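Home > Help > Lost Property FAQ

Lillness Swim & Leisure: Lost Property, Frequently Asked Questions

I left something behind. Do you have it?

Possibly. Call the front desk before you drive over, and tell us what it looks like. "A towel" will not narrow things down. We have towels going back to the Jusard Street building.

How long do you keep things?

Ordinary items stay 70 days. Wet swimwear stays 5, and by then we are all ready to say goodbye. Phones, wallets, keys and hearing aids go in the office safe and are held for 135 days.

Where does it all go in the meantime?

Small finds go into a bin behind the desk until somebody tags them and puts them on the shelves. Tagging happens at 8 each morning, so if you lost something last night, it may not be in the book yet. Please don't reach over the desk and help yourself. Réka Kerekes has excellent hearing.

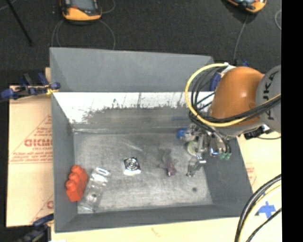
A few small items at the bottom of a gray bin.

What do I need to bring?

A photo ID for anything in the safe. For a phone, you'll be asked to unlock it in front of us. For a single flip-flop, bring the other one.

Can a friend pick it up for me?

Yes, with a note from you that says what the item is. A text message is fine. Your friend saying "she knows I'm here" is less fine.

Can you mail it?

We can, if you pay the postage first. We don't mail food, liquids or anything that has started to smell. Ask for Etelka Antal, who has the only working tape gun.

What happens to things no one claims?

Clothes and towels go to the Samoslow thrift store. Goggles go in the loaner basket by the shallow end - if you spot your old pair on a stranger, please be gracious about it. Water bottles are recycled. Teeth are kept longer than the policy says, out of optimism.

My item was in a locker. Is that different?

Lockers are emptied at closing. If we had to cut your padlock, the contents are bagged under the locker number. We can't replace the padlock, though we do feel bad about the nice ones.

The desk closes at 9 p.m. In November we close an hour earlier.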